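Lerkley Robotics Club – Hand-Held Gripper Handbook
Section 4. Setting Up and Running a Folding Session

This section covers table setup, tool checks and recording for the cloth folding task. It assumes you have already done the charging and pairing steps in Section 3. Students working toward the Grukari challenge should use the same setup for practice and for the runs they submit.

4.1 Before you start

You will need:

The Vodeck hand-held gripper, with both fingers fitted
The 6 mm hex key from the tool drawer
One table cloth in a plain, light color
A set of cloth items, at least one of them dark
The session sheet and a pen

Work in pairs. One student holds the gripper. The other stands clear of the table, resets the items and fills in the sheet. Swap after every 46 runs, or sooner if the operator's hand gets tired.

4.2 Checking the gripper

1. Turn the tool off before touching the fingers.
2. Check each round bolt head with the hex key. It should be snug. Do not force it.
3. Look at the pads on the fingertips. Wipe off any lint with a dry cloth.
4. Squeeze the trigger slowly until the fingertips meet. If one pad lands ahead of the other, go back to Section 3.5 and realign.
5. Turn the tool on and wait for the steady green light.

CAUTION: Keep your free hand away from the fingers while squeezing. The linkage behind the bolts can pinch.

4.3 Laying out the table

1. Spread the table cloth and pull it smooth. Small ripples are fine, but a raised crease will catch the fingertips.
2. Put the main garment near the center, lying flat.
3. Place the smaller items behind it, with enough room to get a finger down on either side of each one.
4. Leave a few unrelated objects on the table. Daza scores layouts with mixed objects in their own group, and a model trained only on bare tables does poorly there.
5. Walk around the table once and check that no cable crosses the area where you will be folding.

The view on your monitor should show both fingertips at the bottom and the whole working area beyond them. If the fingertips are missing, the camera bracket has slipped and needs to be pushed back to its stop.
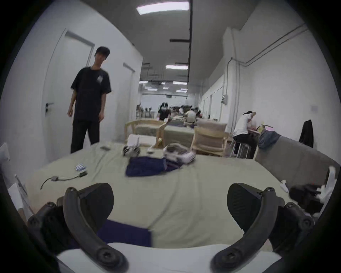
Figure 4-1. Gripper view of the table, folded garment near the center.

Note: The lens is very wide, so table edges look bent and people well back in the room will still be in view. This does not affect scoring. Tell others in the room when you are recording, and have anyone who does not want to be recorded move behind the operator.

4.4 Recording a run

1. Hold the gripper over the front edge of the table, fingers open.
2. Press the record button once. The tool beeps.
3. Wait one full second, then move in toward the garment.
4. Close on a single layer if you can. Picking up two layers is the most common fault on dark fabric.
5. Lift, carry and lay the edge down. Keep the speed even – fast wrist turns blur the video and the run may be thrown out.
6. Open the fingers all the way before backing off.
7. Return to the front edge and press the button again to stop.
8. Mark the run on the sheet as good, partial or failed. Record failed runs too.

The storage card holds up to 200 runs. When the light turns amber, finish the run you are on and change the card.

CAUTION: Do not pull the card while the light is blinking. The last file will be lost, and sometimes the one before it.

4.5 If something goes wrong

Fingers slip off the cloth: clean the pads again. If that doesn't help, approach at a lower angle.

Cloth drags along with the pickup: clip it to the table at the two back corners.

Dark garment looks like a solid patch on the monitor: raise exposure one step. Do not go higher than that, or white items will wash out.

No beep when you press record: the card is full or not seated.

4.6 Ending the session

1. Turn the tool off and close the fingers by hand before putting it in the case.
2. Copy the card to the club drive, in the folder for your pair.
3. Fold the table cloth and put it back with the cloth items.
4. Leave the sheet in the tray, with both sets of initials on it.

For uploading runs to Grukari, go on to Section 5.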